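Lalgate Manipulation Group > Data Collection > FAQ

Last updated 2018-08-08

What is the Vetum set?

Vetum is a collection of short demonstrations recorded with a hand-held gripper. A person holds the tool, does a small job on a table, and the camera on the tool records it. The current release has 1,933 demonstrations. They are used to train the Samonte policy.

Why use a hand-held gripper instead of driving the robot arm?

Speed, mostly. An operator can learn the tool in one session. The camera view and the finger shape are kept close to what the arm will have later, so little conversion is needed.

What counts as one demonstration?

Everything from the start press to the stop press. Start with the fingers open and the table in view. Hold still for 2 seconds before you move in. Do the task once, open the fingers, back away, and stop. If you drop an object, keep recording and pick it up again. Recoveries are useful -- do not throw them out.

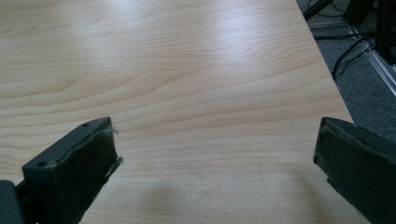
Fingers open over bare tabletop, gripper camera view.

Does the table surface matter?

Yes. Pale wood with glare on it gives the tracker little to hold on to. Grain lines help, but a washed-out patch of reflected light does not. Keep some fixed detail in view where you can, such as a table edge or the floor past it. Do not cover the surface with a cloth unless the task sheet says so.

The pads on my gripper are frayed. Can I keep recording?

Light wear is accepted. Replace a pad when it slips on the test block or when it no longer covers the finger face. Trim long fibers before a session, and write the pad change in the log.

How many demonstrations should I record per session?

The target is 40 per operator. Change the starting position of the object every 8 recordings.

Which files do I upload?

The video, the finger width log and the task sheet, all in one folder. The Cavusard uploader rejects folders with a missing log. It does not check video quality, so play back the first recording before you go on.

Can I edit a recording?

No. Mark it as bad in the task sheet and record a new one. Trimming is done later, by script.

Filed under: Data Collection, Grippers, Operator Help

This site uses cookies to remember your settings. By continuing to browse you agree to their use.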